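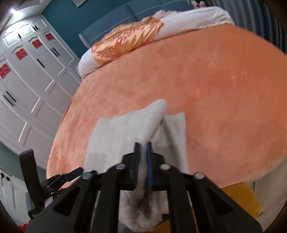
Bevor wir zum Falten der Handtücher kommen, möchten wir Ihnen ans Herz legen, sich die Liegefläche des Bettes zunutze zu machen, denn kaum ein anderer Platz im Gästezimmer bietet so viel Raum und ist dabei so freundlich zum Rücken. Lassen Sie den Plüschüberwurf ruhig liegen und streichen Sie ihn einmal mit der flachen Hand glatt. Auf dem pfirsichfarbenen Überwurf hebt sich ein weißes Handtuch so deutlich ab, dass Sie jede Falte gut erkennen, und auch, wo sich in der Mitte noch ein Grat aufstellt wie bei einem kleinen Zelt. Das lange weiße Kissen darf am Kopfende bleiben.

4.2 Handtücher falten und auslegen

1. Schütteln Sie das Handtuch kräftig aus und legen Sie es der Länge nach auf das Bett, das Etikett nach unten.

2. Schlagen Sie die beiden Schmalseiten zur Mitte ein. Lassen Sie zwischen den Kanten 2 cm Platz, dann trägt der Stoff später nicht so auf.

3. Klappen Sie das Ganze an der Mittellinie zusammen und streichen Sie es von innen nach außen aus. Ein wenig Geduld lohnt sich, Frottee ist eigensinnig und richtet sich gern wieder auf.

4. Heben Sie das gefaltete Handtuch mit beiden Händen von unten an und legen Sie es ans Fußende, die geschlossene Kante zur Zimmertür.

Hinweis: Zu einem Zimmer im Haus Arholm gehören 6 Handtücher, davon 3 große. Die großen kommen immer nach unten. Waschlappen werden nicht mitgefaltet, sie liegen im Bad.

Hinweis: Der Überwurf hat einen Strich, fast wie Samt. Sind nach dem Falten Druckstellen zu sehen, fahren Sie einfach mit der weichen Onolia-Bürste vom Kopf- zum Fußende darüber.

Achtung: Bitte legen Sie niemals feuchte Handtücher auf den Überwurf, auch nicht für einen Augenblick. Die Feuchtigkeit zieht in den Plüsch, und die Stelle bleibt lange stumpf. Handtücher mit Flecken kommen in den Wäschesack und werden beim nächsten Wechsel bei Beca Eynon abgegeben.

Wie Sie die Kissenbezüge aufziehen, lesen Sie in Abschnitt 4.3.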